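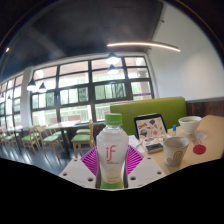

tbh I'd skip the coconut water there, says zesard_fan. Same bottle is way less at the grocery. Get the soup.

Forums > Eating Out > Varkbridge > Booth places

2 min read

mopsy11
ok but you're paying for the booth. Green seats, low lamps, you can sit 2 hrs and no one bugs you. Went in March, table was a decent size too

zesard_fan
decent?? two bowls and a tablet and your out of room

We use cookies to keep you logged in. Accept / Settings

Ong_eater
Disagree w both. Lamps are too bright right over the table, ask for one by the wall. And the coconut water is fine, not sweet, good with spicy stuff

mopsy11
see

zesard_fan
fine = not worth it. Zarkosau has the same kind of booths, free refills on tea

Ong_eater
Zarkosau is an 11 minute walk from any parking. no thanks

mopsy11
anyone know if they take bookings for the booths now? tried calling, just rings

Ong_eater
walk in only last I herd. go before noon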